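Regripping a set of irons at home: how hard is it, and will I ruin anything?

Asked in Golf Equipment > Repair and Upkeep
491 views, 3 answers

Hi everyone. I've been reading this board for a good long while and this is my first time posting, so please be patient with me if I've put it in the wrong place.

I have a set of Widmer irons that I bought used from a fellow at my club, 4-iron through pitching wedge plus a sand wedge, so 8 clubs in all. I love them. They are the first irons I've ever had that feel like they want to get the ball in the air, and I've had them two seasons now. The grips, though, are in sad shape. They've gone slick and shiny where my thumbs sit, and the one on the 7-iron has a crack near the cap that you can catch a fingernail in. I think they may be the original grips, which would put them back to around 2000 if what he told me about the set is right.

The pro shop at Cullville will do the work, but I'd have to leave the clubs for a week and a half, and between the labor and the grips it comes to more than I wanted to spend in January with nothing but the indoor range open. My brother-in-law says he used to do his own on the back porch with a utility knife and some paint thinner and that there's nothing to it. He says that about most things.

So my questions are these. Can a person with ordinary patience do this in a garage? Do I need a vise? The shafts are steel, if that matters. And how do I know what size grip to buy? I wear a men's medium-large glove, and I've always felt like I was squeezing the club a bit too hard, especially late in the round when my hands get tired. I was looking at the Fadent cord grips since they were marked down, but I don't know a thing about them.

Thank you in advance. I really do appreciate how kind people are on here.

Asked by slowbackswing

Answer 1 (marked helpful by the asker)

Welcome, and what a nice first question! Yes, you can do this, and I think you'll enjoy it. I did my first set at the kitchen counter while my wife was at her sister's, and I've done all of ours since then, plus my neighbor's, plus a set for the high school team that came to me in a trash bag.

Steel shafts make things easier. You can use a hook blade and pull it toward the cap end, away from your body and your other hand, and the old rubber will open right up. If they were graphite I'd tell you to be much more careful, as a straight blade can score the shaft and then you've got a real problem. Wear a glove anyway. Old rubber gets hard and the knife will jump on you.

Getting the old tape off is the slow part, and I won't pretend otherwise. If it's been on there as long as you think, it will come away in little flakes and you'll be tempted to quit at the 6-iron. Warm it with a hair dryer and scrape with something dull. I use an old plastic paint scraper. Wipe off whatever's left with mineral spirits, open the garage door while you do it, and keep it away from the water heater or anything else with a pilot light. Let the shafts dry before you go on.

Then it's double-sided grip tape, one strip the length of the grip, with a half inch or so hanging over the butt end that you twist and tuck inside the shaft. Put a tee in the little hole in the cap of the new grip, pour in some grip solvent, put your finger over the open end and slosh it up and down. Pour what comes out over the tape. Be generous! Everybody is stingy with the solvent the first time, and that's how you end up with a grip stuck halfway down and some language you wouldn't want the neighbors to hear. Then push it on in one go, steady, all the way until you feel the shaft touch the cap. You have a minute or so to turn it and get it lined up. Set the club down as if you were addressing a ball and look at the pattern from above, then leave it alone overnight. I give mine a full day if the garage is cold.

You do want a vise, or at least something to hold the club still. You don't need a fancy one. A cheap bench vise with a rubber shaft clamp is plenty, and the clamps are only a few dollars.

One more thing, and it's just a habit of mine. Before I start I write down the order of the clubs and which way each grip is facing, and I get all my little stuff sorted so I'm not hunting for a tee with solvent all over my fingers. Tape strips cut ahead of time, tees, spare blades, ferrules in case one has crept up and wants looking at. It makes for a much calmer evening. 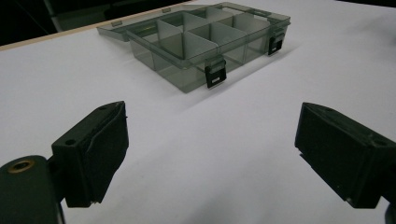

Divided organizer box with the lid folded back

As for the size, standard grips fit most people with a medium or medium-large glove. The old check is to hold the club in your top hand and see whether your two middle fingertips just barely touch the pad of your thumb. If they dig in, go up a size, or add an extra wrap of tape under a standard grip, which is what I do for myself. A slightly fuller grip may help with that squeezing you mention. I'd try one club first and hit it for a week before doing the rest.

Answered by Valentin Fuchs

Answer 2

just take them to the shop. by the time you buy the vise and the clamp and the solvent and the tape you've spent the same money and your garage stinks. I did mine once and the 9 iron grip spun on me in the middle of a round. if you do go ahead don't use gasoline like my uncle

Answer 3

I agree with nearly everything in the first answer and only wanted to add a word about cord grips, as I've played them for years. They're wonderful in the rain and in sticky weather, and they last, but they are rough on the hands, and if you already feel like you're squeezing too hard by the back nine you may not love them. I don't know the Fadent ones in particular. My husband had a different make and wore a hole in his glove by the middle of summer.

If you can, go and hold a few before you order. The shop out at Stokthorpe has a board on the wall with one of everything mounted on short pieces of shaft, and they've never minded me standing there for twenty minutes waggling them. A soft rubber grip with a bit of texture would be my choice for somebody coming off slick old ones. Also, check the core size against your shaft before you pay. It's usually printed inside the mouth of the grip, and you want it to match the butt of the shaft or your sizing will come out different from what you planned.

Good luck with it! Please come back and tell us how the first one goes.

Comment from slowbackswing

Thank you all so much. I've ordered one soft grip for the 7-iron to practice on, along with the tape and a bottle of solvent, and I'm borrowing a vise. Valentin, when you say an extra wrap, do you mean over the whole length or only under the lower hand?

Reply from Valentin Fuchs

Whole length for the first one. If it still feels skinny down at the bottom hand you can add a short wrap there on the next club and see which you like better.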